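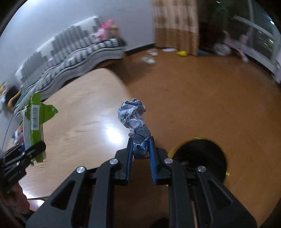 Chapter 4
Paper and the Household Bin

Most of the waste that leaves a living room is paper. Receipts, envelopes, wrapping, shopping lists and the tissue from shoe boxes collect on the nearest flat surface, usually a low table beside the sofa, and stay there until somebody picks them up. A crumpled piece of printed paper weighs almost nothing and takes only a moment to throw away. What happens to it afterward depends largely on which container it lands in, and that choice is often made by distance.

This chapter looks at household paper from the point where it stops being useful to the point where it leaves the home. Chapter 3 dealt with food scraps, which people tend to remove quickly on account of the smell. Paper gives no such warning. It can sit for weeks, and when it does go, it often goes into whatever bin is closest.

4.1 The Putico Street study

In March, Teodora Vukčević and Zlatko Stan began a study of 45 apartments on Putico Street. Each household agreed to keep the contents of its living room bin in a separate bag for 2 weeks. The bags were then opened and sorted by hand. Altogether they held 526 pieces of paper larger than a playing card. Of these, 292 were clean and dry and could have gone into the building's paper collection.

The remainder had been spoiled in one way or another. Some pieces had been used to wipe up a drink or wrap chewing gum. Others had been clean when thrown away and had picked up grease or coffee inside the bin. The authors could not always tell the two groups apart, and they say so in their report. Students should keep this in mind when reading Table 4.1.

Households with a paper box in the living room threw away far less clean paper. Those whose paper box was in the kitchen or the hallway did little better than those with no box at all. Several residents said they knew perfectly well where the box was — they just didn't get up.

4.2 Flat, folded and crumpled

Paper reaches the bin in different shapes, and shape matters more than it might seem. A flat sheet slides down the side of a round bin and takes up little room. A crumpled or twisted sheet holds air in its folds and keeps much of its bulk. A bin filled with crumpled paper looks full long before it is heavy, so it gets emptied more often and uses more bags.

Crumpling also makes sorting harder. Workers at a sorting line have to judge a wad from the outside, and a tight one may hide food or plastic film. Kirsten Frandsen, whose work on sorting lines is taken up in Chapter 9, found that tightly twisted pieces were commonly rejected without being opened.

Terms used in this chapter

Clean paper: paper free of food, grease and liquid.
Spoiled paper: paper that can no longer be accepted for collection.
Bulk: the space an item takes up, whatever its weight.
Drop point: the place in a room where waste is put down before it is thrown away. Tables and the arms of sofas are common drop points.

Before you read on

Draw a simple plan of the room where you spend your evenings. Mark the drop points, the bin and the place where paper is collected. Measure the distance from each drop point to both containers and write it on the plan. You will need these measurements in Section 4.3.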